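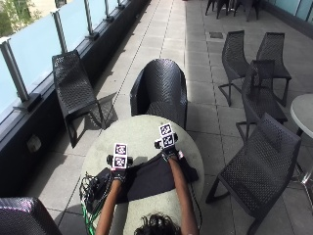
Última modificación: 4 de marzo de 2020

4.2 Conectar Mirora con la historia clínica

1. Inicie sesión con una cuenta de administrador y abra Ajustes > Integraciones.
2. Pulse Añadir sistema y elija Altix.
3. Copie la clave del centro en el campo Credencial. Caduca a las 24 horas.
4. Pulse Probar conexión. Si aparece el error 58, revise el certificado del servidor.
5. Guarde los cambios y cierre la sesión.

Nota: la primera sincronización puede tardar 10 minutos.

Precaución: no cambie el identificador de paciente con la sincronización en marcha. Se duplicarían los registros.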